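Unit 6 handout: Looking after a teardown cell
Instructor: Kátia Rezende
Lab notes: Abhishek Sachdeva

6.1 What the cell is supposed to do

The Skeltora cell takes CPUs and memory out of old desktop computers. The sales sheet says setup takes 30 minutes. Plan on a full lab period, and don't believe the arm is ready just because the screen says so. "Ready" means the controller has booted. It says nothing about the fingers.

6.2 Before you power up

Check every hex screw on the gripper plates with a key, by hand. The maintenance log will tell you they were checked. Check them again. Look at the fingertips for wear and for bits of plastic caught near the pivot. Clamp the chassis so that it can't slide when you push on the far corner.

6.3 Teaching the socket position

Jog in slowly with the wrist camera on. Find the socket frame and the retention lever first, then work out from there to the memory slots. Do not teach from the logo or the stickers. Labels move from one board to the next, and last March Nayara Bezerra's group lost a whole session that way.

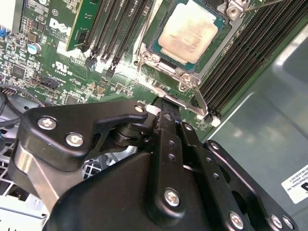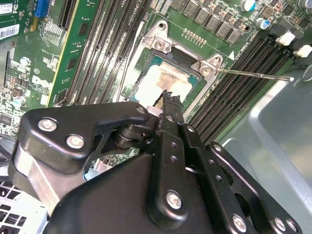 Fig. 6.1 Wrist camera views over a Dell board, with the gripper fingers near the CPU socket.

Old thermal paste is a real nuisance. The vision software is said to ignore it. In our tests with the Flaltitz package it often took the edge of the smear for the edge of the heat spreader, so compare the overlay with your own eyes before you accept a point.

6.4 The force limit

The default is 41 newtons. I have yet to see a good argument for that number. Start lower and raise it only if the lever won't move. A bent lever costs you the socket.

6.5 Service interval

The manual calls for service every 100 cycles. Our counter stood at 1,077 when Érica Brandão took over the cell, and the log had two entries. Draw your own conclusions about the log.

For next time: read the Sjöberg chapter on compliance and bring one claim from it that you doubt, with a way to test it on the cell.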